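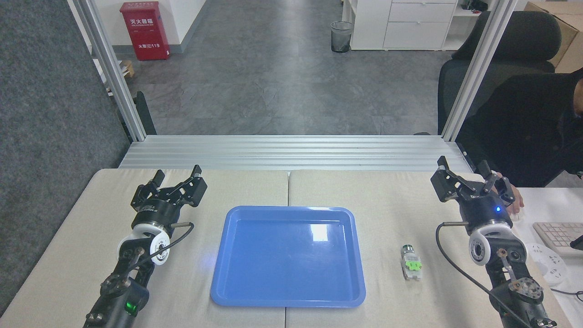
Orçamento para segunda célula bimanual: o que entra além dos braços?

Fórum > Automação de bancada > Compras e planeamento

garba_obi
Estou a fechar o pedido para uma segunda célula de manipulação: dois braços, garras paralelas, estrutura em perfil de alumínio, tampo almofadado em dois painéis. A tarefa é pegar em frascos pequenos e pousá-los num tabuleiro. A Flolus cotou 285 € por par de dedos de reposição e a Grokico 348 €, ambos sem portes. Quantos pares pedem de início? E alguém orçamenta o tampo à parte?

bmartens
Três pares por célula. Os dedos gastam-se na ponta e o prazo de reposição é pior do que o preço. O tampo vai sempre em linha própria, com um painel suplente. Dois painéis com junta ao meio saem mais baratos de substituir do que uma peça única.

S_Briggs
Discordo dos três pares. Para frascos leves, com força de aperto limitada no controlador, um par suplente chega para o primeiro ano. O dinheiro fica melhor em cabos. O cabo que faz laço junto ao punho trabalha à flexão em cada ciclo e é o que costumo trocar primeiro.

bmartens
Depende do ciclo. Com um turno, aceito. Com dois, não.

garba_obi
Um turno. Os cabos não estavam na lista, vou acrescentar. Montagem actual, com o frasco na garra direita:

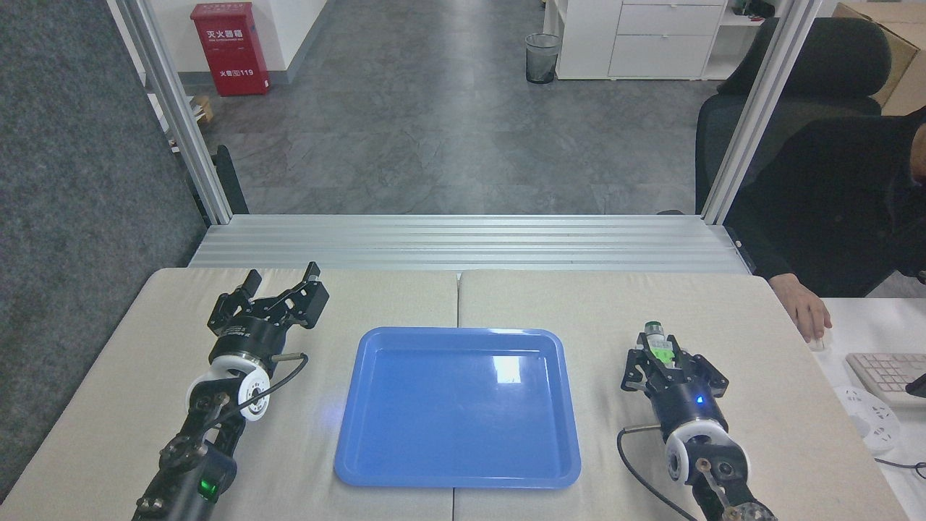
Resposta n.º 6
ekaette.c
O tabuleiro é azul brilhante e apanha o reflexo da iluminação do tecto ou do que for. Se vais usar visão para localizar o ponto de pousar, põe no orçamento um tabuleiro mate ou um difusor. A Allness faz tabuleiros mate por medida, 66 € a unidade no nosso último pedido. Sai mais barato do que horas de afinação de limiares.

S_Briggs
O reflexo resolve-se com exposição fixa e dados suficientes. Eu não trocava o tabuleiro antes de medir a taxa de falhas com este.

ekaette.c
Medir também custa. Um tabuleiro são 66 €, um dia de técnico é mais. Mas concordo que não se deve comprar a série toda sem teste.

padraig_ob
Dois pontos que faltam na lista:
1. Paragem de emergência ao alcance do posto ao lado. Com uma secretária tão perto do braço direito, eu incluía isso e uma marcação do volume de trabalho.
2. Perfil e esquadros. Peçam o mesmo perfil da primeira célula, senão os suportes não são intermutáveis. Na Osagie mudaram a ranhura em Junho e ficámos com duas gavetas de porcas que não servem.

garba_obi
Obrigado. Revisão do pedido: um par de dedos suplente, dois jogos de cabos, um painel de tampo, um tabuleiro mate para ensaio, paragem de emergência adicional. Fico pela Flolus nos dedos, salvo se alguém tiver queixas.

bmartens
Confirma o padrão de furação por escrito antes de assinar. A mim mandaram-no errado uma vez e a devolução foi por minha conta.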